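Unit 6 Handout: Setup and Upkeep of the Two-Arm Rack Cell
Bellmont Technical Program, Automation Lab

Read this before your bench session. The Saturday group uses the same handout but skips the gripper tip change, which they did in May.

1. The cell

The cell has two white arms at the far side of one table, a metal frame, a wire rack and a tray. The rack and tray are loose parts. They sit where the job file says they sit, and if either one gets bumped the program does not know. Most faults students report in this unit come from a rack that moved.

"Right arm" and "left arm" mean the robot's right and left. From the operator side, at the near edge of the table, the right arm is on your left. Write the robot's side in your log. If you write "left" and mean your own left, the next group will service the wrong arm.

You will do each procedure in the Wumow simulator first. The model uses the same names and job file as the bench.

2. Starting position check

Open job file 31 and load the table layout. Leave speed at 10 percent until the instructor signs your sheet. Check the following in order:

Rack square to the near edge of the table.
Tray behind the rack and off to the left arm's side, with clearance between tray and rack.
Both grippers open and empty.
Cables clear of the first two joints on each arm.
No active faults on the controller page.

Then run both arms to the ready pose one at a time, right arm first. Never home both together. The paths cross over the middle of the table on the way back.

3. Setting the rack approach

The rack job brings the two grippers in from opposite sides. Each one holds a cylindrical part on its side with the rounded end toward the rack. This is the tightest part of the cycle and the part you will spend the most time on.

Step the right arm to the approach point and stop. Look at the height of the cup against the prongs. Then step the left arm in to its own approach point. When both are in position the gap between the grippers is small, and a wrist angle that looked fine with one arm may not be fine with two.
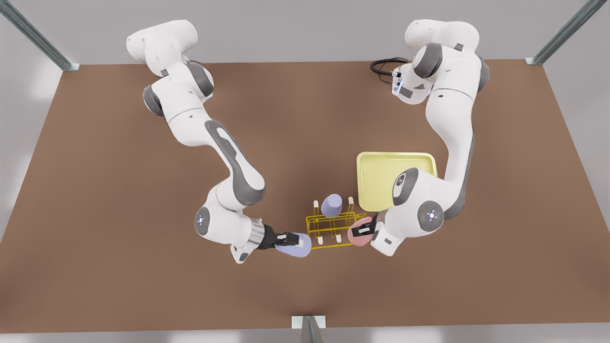 If the gap is too tight, back the left arm out first and change its approach point. Do not change the right arm's point to make room. The other jobs in the file use it, and you would have to teach them all over again.

Save the new point under your group number. Step through it three times at low speed before you raise it. On the bench, keep one hand on the stop button the whole time.

4. Gripper tips

The tips wear on the inside face. Inspect them at the start of each session and change them when the face looks glossy or a cup turns in the grip. The counter on the service page shows cycles since the last change. Cell 2 read 1,477 at the last change and the tips were well past due. Log a check every 200 cycles.

To change tips: open the gripper fully, press the stop, lock out the arm, remove the old pair, fit the new pair from the Villalobos kit, and tighten both screws by hand before using the driver. Always change both tips on a gripper. After the change, run the grip test with one cup before going back to the rack.

5. Cable and joint check

Follow each cable from the base to its connector with the arm locked out. Look for flat spots, shiny patches and loose housings. A coil that has crept toward the work area should be moved back and clipped. Wipe the joint covers with a dry cloth. No spray cleaner on the arms, including the Kirkow foam in the cabinet, which is for the tabletop only.

6. What to hand in

One log sheet per group, with the saved approach point, the cycle count at the start and end, tip condition for each gripper, and any stop you had to make. If you stopped the cell, write down which arm was moving and which step it was on. "It hit the rack" is not enough for credit.

Next unit: tray transfer. Bring your saved job file.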